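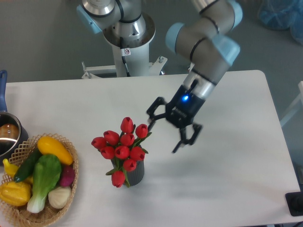
Fake tulips for the hall tables

Quick one before the holiday. Barton room is getting artificial tulips this winter, the red ones, in dark gray ribbed vases. One vase per table, middle of the table, nothing else on it please. We have 24 vases on the shelf at Ilton, so plenty.

Couple of tips from last June's lunch. Bend the stems before they go in, not after. Let one or two droop over the rim, keep the tallest in the center. Pull the leaves out between the buds or it all looks like a broom. Dust with a dry paintbrush. No water, somebody filled 2 of them last time and the stems went a bit funny at the bottom.

Spare stems are in the box marked Janevski, under the tableclothes. If you take the last bunch tell Blagoje Pavlović, ext. 463, he does the reorder and its slow to come.

White tables stay bare, no runners. Red shows up better that way.

Wandton room keeps its dried grasses until they fall apart.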